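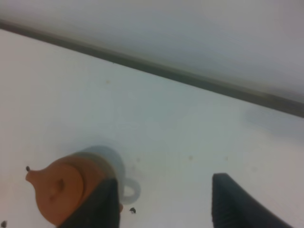

Page 40

Light Vehicle Chassis Systems
Unit 6: Wheel Alignment and Tire Wear
Course leader: Noémie Gautier
Workshop instructor: Maeve Nic Giolla

6.1 Purpose of the unit

Students have already covered suspension layouts and steering gear in Units 4 and 5. This unit deals with the angles at which the wheels are held to the road and to the body, how those angles are measured, and what the tires show when the angles are wrong. By the end of the unit each student is expected to read an alignment printout without help, to inspect a set of tires and suggest a likely cause of wear, and to carry out a front toe adjustment on the Girnitz training car under supervision.

Students should bring the Unit 5 notes on tie rods to the workshop session. Safety footwear is required, as in all workshop sessions.

6.2 The main angles

Camber is the inward or outward lean of the wheel when the car is viewed from the front. If the top of the wheel leans toward the body, camber is negative. If it leans away, camber is positive. Most modern passenger cars are set with a small amount of negative camber, which helps keep the outer front tire flat on the road as the body rolls in a turn. On many cars with strut front suspension camber is not adjustable as built, and a reading outside the limits usually points to a bent part, a worn bushing or a sagging spring.

Caster is the backward or forward tilt of the steering axis when the car is viewed from the side. Positive caster, with the top of the axis tilted toward the rear, gives the steering its tendency to return to center. Too little caster makes a car wander at highway speed. A difference between the left and right sides can make it pull, normally toward the side with less positive caster. Caster by itself has little effect on tire wear, and students often lose marks on this point.

Toe is the difference in direction between the two wheels on one axle when viewed from above. With toe-in the front edges of the tires are closer together than the rear edges. With toe-out they are farther apart. Toe may be given in degrees and minutes or as a distance in inches or millimeters. Always note the unit before comparing a reading with the specification. A reading of 15 minutes is a quarter of one degree, and confusing the two formats is the most common mistake in the written test.

Thrust angle is the angle between the centerline of the car and the direction in which the rear wheels point as a pair. When it is not zero, the driver has to hold the steering wheel off center to travel straight. For this reason the rear axle is measured, and where possible corrected, before the front.

6.3 Checks before measurement

An alignment reading taken on a worn or badly prepared car has no value. Complete the following before the sensors are mounted.

Confirm that all four tires are the size given on the door placard and set the pressures cold.
Look for heavy items in the trunk and ask whether they are normally carried.
Check wheel bearings, ball joints, tie rod ends and control arm bushings for free play.
Measure ride height on both sides and compare it with the service data.
Center the steering wheel and fit the holder.
Roll the car onto the turn plates and settle the suspension by pushing down on each end.

Any play found in the steering or suspension must be repaired first. Write the finding on the job sheet and stop there. Do not adjust around a loose joint.

The Vestov rack in Bay 2 takes 20 minutes to warm up and complete its own checks. The first group of the session should switch it on before starting the inspection. The older Durkard gauges are kept for the manual toe exercise and must go back in their case with the end caps fitted. 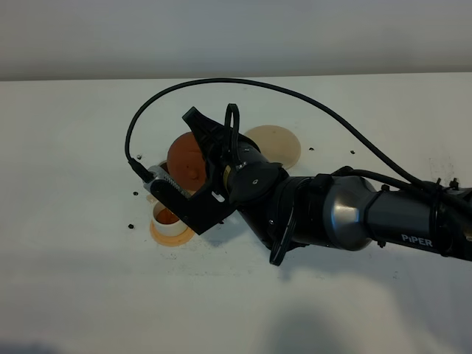
Figure 6.2. PiPER robotic arm at a white tabletop.

6.4 Reading tire wear

Run a hand lightly across the tread in both directions, with the wheel off the ground and stationary. Check for exposed steel cords by eye before touching the tire.

Wear on both shoulders, with the center in better condition, suggests long use at low pressure. Wear in the center only suggests the opposite. Wear on one shoulder that is smooth to the touch is often a camber fault, although hard cornering can produce a similar result on the outer edge. A feathered edge, where each tread block feels smooth one way and sharp the other, is the usual sign of incorrect toe. Cupping, in the form of dips repeated around the tire, is associated with weak dampers or an unbalanced wheel.

These patterns can overlap. A tire may have been moved from another corner of the car, so the wear in front of you may belong to a different axle. Ask for the rotation history where there is one.

6.5 Worked case

A Girnitz sedan was brought to the Sydorenko workshop with new front tires that had become noisy after 2,000 miles. The driver reported no pull, and the steering wheel was straight. Both front tires were feathered, with the sharp edges facing inward. The pre-checks found no free play.

The printout gave camber and caster within limits on both sides and excessive toe-in shared equally between the front wheels. Equal sharing explains the straight steering wheel. The lock nuts were released, both tie rods were turned by the same amount, and toe was reset to the middle of the range – the wheel remained centered on the road test. The tires were kept in service, and the customer was advised that the noise might fade only slowly.

For discussion: what would the driver have noticed if all of the error had been on the left tie rod? Which reading would you expect to change if the rear axle had also shifted?

6.6 Preparation for Unit 7

Read the chapter on wheel balance in the course text and complete the terms sheet. Job sheets from the toe exercise are due to Maeve Nic Giolla before the next workshop session, signed by both members of the pair.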